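Robot Club: the kitchen bench, December

Our club signed up for the Ollura student challenge with a simple-sounding task: two arms, one rack, put the crockery away. The leaflet promised a working helper in 10 sessions. I was doubtful then and I'm doubtful now, but I said I'd keep the gallery going, so this is the latest page of it.

We named the arms Barkis and Mateos. They run on code written by whoever turned up, and it shows.
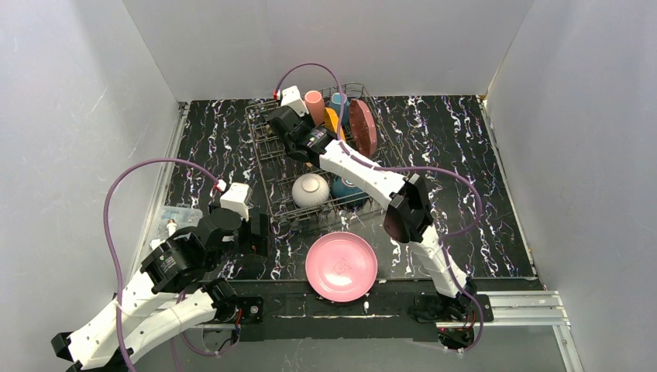
My own complaint is with the scoring. Ollura gives 3 points for each item placed and nothing for how it was placed, so a team can do well by dropping things from a height. I'd sooner see marks for care. Take the two bowls side by side at the front of the rack, both upside down: a person would reach for either without thinking, while our code treats the speckled one and the teal one as separate problems. The pink plate out on the near edge is another argument waiting to happen.

The Madex team say they can clear a rack in 30 seconds. I'd like to watch them do it 20 times running before I believe it.

Next page goes up after the heats. If our score is poor, it will still be printed in full.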